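Praline Fund: progress report, August 13, 2020

Work on the Clakar calendar of saints' days is behind where we said it would be in January. Of the 900 parish entries, 103 have been checked against the manuscripts. Two feasts listed in the proposal look to me like copying errors, and I doubt the early date claimed for the Easter vigil. The Malinowski index repeats that date without a source, so I give it little weight. 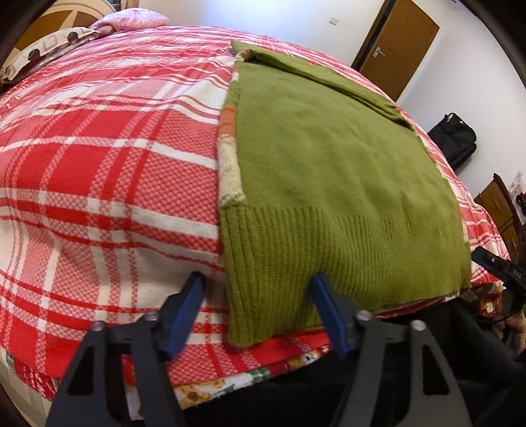 The Ratex reader replied that a missing source does not make the vigil late, and asked that both dates stay in the table until the second manuscript is read. I have left them in, with a query mark.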